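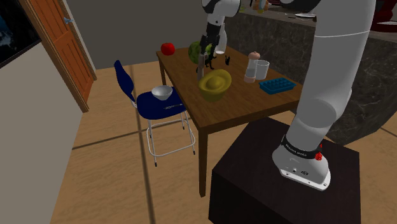 Foltatville工科大学 機械知能研究室 マニピュレーション班 作業ノート

2024/01/14 シム暴走の件(台所シーン、run 161)

先に結論。Jutthorpeの実機には、今の設定ファイルを絶対に入れないこと。理由は下。急いでる人は最後の「止めてあるもの」だけ読んで。

何が起きたか
夜間バッチがrun 161で以上終了。朝来たらログの末尾が関節速度のエラーで埋まってた。最初はまたディスクかと思ったけど違った。
タスクはメロンの把持。緑の縞のやつ。指がメロンの後ろ上まで下りてきて、そこから最後の寄せに入る直前で右手の黒いトゲトゲのフィギュアに指が当たってる。当たったのに止まらない。押し続ける。めり込む。ソルバが押し戻す。手先が1制御周期で320 mm跳んだ。
接触力のピークは88 N。しきい値はもっとずっと下に置いてあったはずなので、この時点で保護停止が入ってないとおかしい。入ってない。
跳んだ後はアームが肘から裏返って、天板を通り抜けて、関節リミットに張り付いたまま震えてた。シムだから誰も怪我してないだけ。同じ指令列が実機に行ってたら、と思うと朝から胃が痛い。

シーンは Fuentealba の台所セット、家具はいつものまま。赤いリンゴ、つばの広い帽子、ピンクの蓋の瓶とコップ、青い製氷皿。配置は乱数で決まったもので、手では触ってない。椅子の上のボウルも今回の軌道には関係なし。瓶と製氷皿も最初疑ったけど、指の通り道から離れてるので除外。

再現
同じシードで回したら一発で出た。シードを変えて回すと出たり出なかったり。この「出たり出なかったり」に午前中をまるごと使った。
出るときの条件がなかなか見えなくて、疑った順に書いておく(後で同じ道をたどらないように)。

疑い1:メロンの衝突形状
丸いものは前にも近似が荒すぎて指が入らなかったことがある。凸包を細かいのに差し替え。変わらず。メロンには触ってすらいないので当たり前だった。ログを先にちゃんと読め、自分。

疑い2:帽子
帽子は上を向いて置いてあるので、凸包にすると中の窪みが全部埋まる。計画側が妙な回り道をして黒いのに寄ってるんじゃないかと。帽子を消して回した。軌道はちょっと変わったけど、やっぱり当たる。帽子は無罪。ただ凸包で埋まってるのは本当なので別件で直したい。帽子に物を入れるタスクがもし来たら絶対はまる。

疑い3:グリッパ前の灰色の板みたいな物
メロンの手前に立ってるやつ。これをよけようとして右に膨らんだ、という説。可視化したらこれは計画側にちゃんと見えていて、余裕も取れてた。よけ方も普通。
で、このとき計画側の障害物リストを画面に出したら、物が足りない。

原因(たぶんこれで確定)
机の上に黒い小物が二つある。トゲトゲのと、もう少し右にあるおもちゃみたいなの。Amau(うちの計画モジュール)に渡すとき、この二つの登録名が同じになってた。辞書のキーが名前なので、後から来た方が先の方を上書き。結果、トゲトゲの方が計画側の世界から消えていた。
シムの物理側には両方いる。計画側には片方しかいない。だから計画は「何もない場所」に指を通して、物理は当たる。
出たり出なかったりするのは、どっちが後に登録されるかが乱数で変わるから。あと消えた方がたまたま通り道にいないと何も起こらない。そりゃわからんわ。

名前が同じになった経緯:アセットを取り込むスクリプトが、ファイル名の末尾の番号を落としていた。去年の9月に自分が入れた変更。コミットメッセージが「整理」だけ。反省。
Piyumiに見せたら、黙って差分のその行を指さされた。

もう一つの問題、こっちの方が重い
当たること自体は、まあ起こりうる。計画に載ってない物に当たったら止まる、というのが二段目の守りのはず。それが効いてなかった。
調べたら、バッチ用の設定で接触監視がオフになってる。夜間に誤検知で止まると朝までに何も溜まらないから、という理由で切ってあった。シムだけならわからなくもない。でもその設定ファイルを実機用の設定が継承してる。つまり実機側で明示的にオンにしないかぎり、監視はオフのまま。
実機側を見た。明示的にオンには、してなかった。

Celeste(Painemal)に電話。Jutthorpeの実機はまだ旧版の設定で動いていて、新しいのは次の更新で入る予定だったとのこと。旧版は監視オン。確認してもらった。間に合った、というか、運がよかった。
Celesteからは、ソフト側の監視が切れても本体側の保護は別にあるのでは、と言われた。それはそうだと思うけど、うちの手順書は両方が生きてる前提で人の立ち位置を決めてる。片方が黙って切れてる状態を「大丈夫」とは書けない。Celesteも同意。更新は延期。

速度指令の方
跳びが1周期で通った件。速度の制限は計画の出口にはかかってるけど、追従制御の出口にはかかってなかった。めり込んでる間に偏差の積分がどんどん溜まって、外れた瞬間に全部出た。典型的な巻き上がり。
積分に上限を入れた。追従側の出口にも制限を追加。これで同じシードを回すと、当たって、押して、そのまま動けずに止まる。跳ばない。監視オンならその手前で止まる。

直したもの
・登録名に通し番号を付けるようにした。重複したら上書きせずにその場で落ちる。黙って上書きするのが一番悪い
・シーンを作った直後に、物理側と計画側の物の一覧を突き合わせる。合わなければ開始しない
・積分の上限、追従出口の速度制限
・取り込みスクリプトは番号を落とさないように戻した

突き合わせを入れて過去のバッチの初期配置を読み直したら、9本が引っかかった。どれも黒い小物がらみ。そのうち衝突まで行ったのはrun 161だけで、残りは消えた物のそばを通らずに普通に終わってる。「成功」で記録されてるのがまた嫌な感じ。成功率の表は作り直し。Piyumiの発表資料に入ってる数字もこれを使ってるので差し替えてもらう。Piyumiごめん。

修正後の確認
run 161と同じシード:計画がトゲトゲを認識して、指の入りが左寄りになった。メロンまで届いて把持。持ち上げは途中で滑った。滑りは別の話なので今日は追わない。
わざと計画側からフィギュアを抜いたテスト:開始前に一覧の不一致で落ちた。期待通り。
一覧の検査も切って、監視だけ生かしたテスト:接触で停止。期待通り。停止後の姿勢も崩れてない。
監視も切って制限だけ残したテスト:押し続けるが跳ばない。ただ押し続けるのは押し続けるので、これを安全と呼ばないこと。

動画を撮り直そうとしたら、画面の右側がアームの根元と台座でかなり埋まってて肝心の指先が遠い。接触の瞬間を見るには視点を机の左奥に回した方がいい。視点の設定を一つ足した。元の視点は比較用に残す。

Piyumiのコメント(口頭、忘れないうちに)
・「監視オフ」をファイルに書けること自体をやめたらどうか。起動時の引数でだけ切れるようにして、ログの先頭に大きく出す → 賛成。やる
・夜間の誤検知が嫌なら、止まったらその回だけ捨てて次に進めばいい → その通り。なんで最初からそうしなかったのか。バッチ側の作りが一回落ちたら全部終わりだったから。そこを直すのが先だった
・登録名は人間が読む用で、キーには別の識別子を使うべき → これもその通りだけど影響範囲が広い。今日はやらない

わかってないこと
しきい値。監視が生きてたとして、軽く触っただけで止まるのか、ある程度押してから止まるのか、シムの接触力だとあてにならない。ソルバの刻みを変えるとピークの値がごっそり変わる。88 Nという数字も、この刻みではこう出た、というだけ。実機の力に読み替えないで。
それと、軽い物に当たったときにフィギュアが倒れずに押されて耐えてたのが引っかかる。普通なら倒れるか滑るかするはず。質量の初期値がおかしいか、固定物扱いになってるか。アセットの設定を見たけど質量の欄が空だった。空のときに何が入るのか、読み込み側を確認しする。もし固定扱いなら、台所セットの小物全部を見直し。瓶とコップも。
追記:読み込み側を見た。空だと固定扱い。やっぱり。だからあんなに強く突っ張った。倒れてくれてたら跳びまでは行かなかったかもしれない。その場合は原因に気づくのがもっと遅れてたと思う。

止めてあるもの
・Jutthorpeへの設定更新。Celesteと自分の両方が確認するまで出さない
・夜間バッチ。今夜は回さない。計算機は空けておくので使いたい人はどうぞ
・台所シーンの結果の引用。表を作り直すまで外に出さない

明日やること
質量の欄が空のアセットを洗い出して、空なら読み込みで落とす
実機用の設定が継承してる項目を全部書き出して、Celesteに送る
バッチが一回の停止で全滅しないようにする
手順書の立ち位置のところ、前提を書き足す(監視が生きてることを起動前に目で見る、の一行)
帽子の凸包
滑りの件、摩擦を見る。メロンの表面の値が他の果物と同じになってるっぽい。リンゴの値をそのまま写した気がする

ログと再現用のシードは共有の事故フォルダに置いた。消さないで。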